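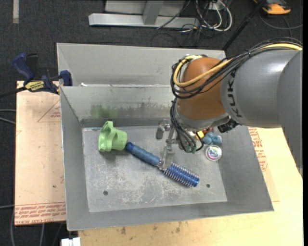 Restaurant service charges have become a settled feature of dining out, and the dining public has largely stopped asking what they pay for. The printed line at the foot of the menu may say "hospitality fee," "kitchen fee" or "wellness fee," and the wording rarely helps the guest decide whether a tip is still expected. A charge of this kind should be as easy to identify as a hairbrush lying on the bare floor of a metal bin. In most dining rooms it takes a question to the server, who may not have been told the answer either.

This publication has supported the move away from tipping and continues to do so. Cooks and dishwashers were left out of the old arrangement, and servers' earnings rose and fell with the weather. A fixed charge can correct both problems, provided that the restaurant states where the money goes and keeps to the statement.

Zerley, the downtown dining room owned by Dirceu Aguiar, adopted a 17 percent charge in June. The menu carries a short notice explaining that the full amount is paid out as wages to everyone on the shift, and that no further gratuity is expected. The card slip has no blank line for one. Mr. Aguiar raised the matter with his staff before the change and published the terms on the restaurant's website, where they remain. Guests may find the total high when the check arrives, but they cannot say that they were not informed.

The practice at Plostero is less satisfactory. Its 3 percent fee appears on the check under the heading "operations," with no explanation on the menu, and the card terminal then proposes a tip calculated on the total with the fee included. A party that spends $379 on dinner is therefore invited to tip on a sum it did not order. Management has told this publication that the fee will be removed for any guest who asks. A fee that is dropped on request is paid chiefly by those who are too polite to object, and we do not consider this a sound basis for running a dining room.

It is often argued that restaurants should simply raise their prices and abandon separate charges altogether. Bastos has done so, and we admire the result. The braised short rib costs more than it did, the check shows food, drink and tax, and the evening ends without arithmetic. Owners elsewhere reply that guests compare menus online and will pass over the house with the higher figures. The concern is a fair one for smaller kitchens, and we would not wish to see every restaurant forced into the same model.

What can reasonably be asked of all of them is a plain notice, given before the order is taken, that names the charge, states the percentage and says who receives it. Tip prompts should be calculated on the food and drink alone. Where a charge replaces the tip, the prompt should be switched off.

Grudero, which is due to open its second location next door to the first, has yet to announce its policy. Its menus are presumably still at the printer, and there is room at the foot of the page for two clear sentences.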